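Re: [kitchen-arms] Clernusora sim kit, worth paying for?

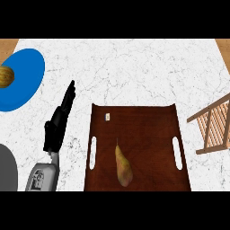 Hafþór Vigfúsdóttir
Test lead, Grotari

Quick one between meetings, sorry for typos.

Grímur Stougaard wrote in March:
> Has anyone had the Clernusora trial for longer than a week? We're pricing it
> against the Wanano bundle. Mostly want to know how the fruit and
> tableware assets behave, and whether support answers.

Yes, had it since then. Render at the top is the marble worktop, pear on the tray, striped melon on the blue plate, arm with nothing in the gripper. Task in that one is pear to plate.

Good: install painless. 27 kitchen layouts in the trial, all loaded first go. Reset is fast, over 536 episodes overnight on one card and no crash.

Less good: the tray. Handle cutouts look fine but the collison mesh ignores them, so fingers stop dead on thin air. Fixed it by hand, took me most of an afternoon. Slatted rack has the same trouble, haven't touched it yet. Pear rolls too easily for my liking, turn the friction up before you do anything else.

Support: 4 tickets, three answered next day. Fourth one (tray mesh) still open.

Licence is per seat, 10 seats minimum. Daft for a team our size. Fernandes at their end said smaller packs might come, no date given.

Wanano I only saw as a demo so can't compare properly. If you get a trial of both pls post what you find. Can send my patched tray file, mail me off list.

H.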